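Viller Robotics Club Handbook
Section 4: Recording the toothbrush task

Before you start, check that both grippers are charged and that the card in each has at least 200 clips of free space.

1. Set the cup near the middle of the table and stand the toothbrush in it, head up.
2. Pick up the toothpaste with the left gripper. Hold the tube near the tip of the fingers.
3. Bring the right gripper in with its fingers open. Keep the square markers on both mounting blocks uncovered.

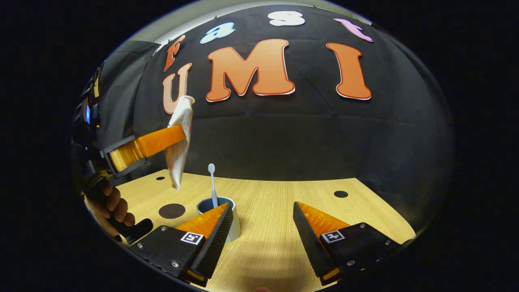 Tanvir Dissanayake
Student lead, data recording

4. Start the clip, pause for a moment, then lift the toothbrush by the handle.
5. Bring tube and brush together slowly over the table. Stop the clip before you put anything down.
6. Write the clip number on the log sheet. The December set ended at 571, so carry on from there.

Note: The cap stays on for practice runs.

Caution: Keep your free hand away from the fingers while they close. Do not squeeze hard on a full tube.

If a finger pad slips, stop and tell the table lead. Spare pads are in the Grultus drawer, with the small screwdriver. Log sheets go in the tray by the door at the end of the session.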